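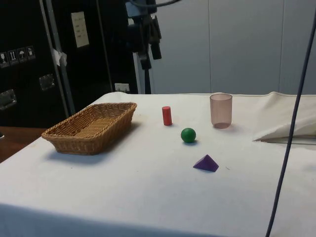 Good evening, everybody, and thank you for coming out. (Wait for the chairs to settle. Say hello to the back row.)

My name is Tamunoemi Onuoha, and I've been asked to talk about keeping a family recipe book going, which is a subject I could talk about until breakfast, so please wave at me when the tea is ready.

Start with my grandmother's notebook. She began it in the house on Crabtree Lane, in pencil, and she never once wrote down an oven temperature. "Hot" was one setting and "not so hot" was the other! By the time it came to me there were nearly 60 recipes in it, and five of them were for the same ginger cake, each one crossed out by a different aunt.

(Pause here, people usually want to laugh about their own aunts.) 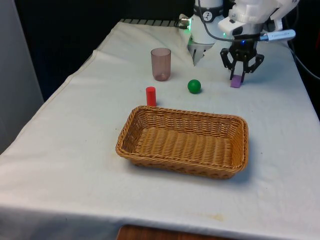
Page last changed: July

First thing to say - cook the recipe before you copy it out. I typed up the whole notebook one winter, very proud of myself, and then found that the dumplings called for "the blue cup" of flour. Which blue cup? I had to phone three cousins, and each of them remembered a different one. We settled it by making the dumplings over and over in my kitchen until my mother tasted one and went quiet.

So now I write down the cup and I write down the weight, side by side, and I leave her wording alone.
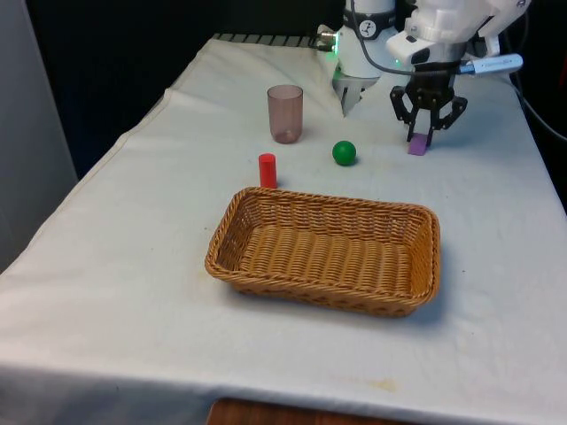
My mother, bless her, thought the weights were fussy. She still does. But my nephew made those dumplings in his first apartment, all by himself, and he called me at ten at night to tell me they tasted right, and I don't mind saying I had to sit down.

(Slow down. Drink some water.)

Next, handwriting. Please keep the original pages, even the greasy ones. Put them in a box away from the stove, and let people look at them when they visit. I like to ask whoever is visiting to read one out loud, and you'd be surprised what comes back to them halfway down the page.

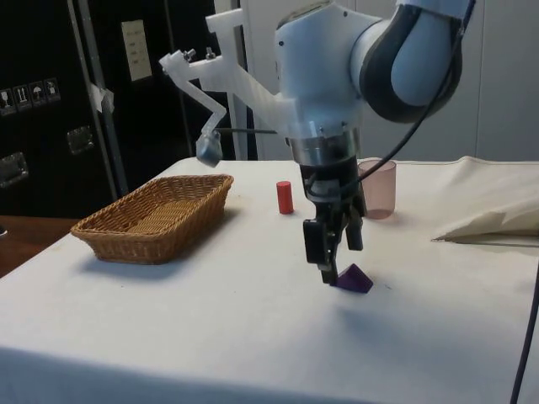 Small purple block on the white cloth, with the gripper just above.

Last part is about sharing copies. Ask the family first, and ask the quiet ones twice. We had one uncle who wanted his pepper sauce left out, so it's left out, and he brings a jar at New Year instead.

Take questions. Copies of the ginger cake (all five) are by the door.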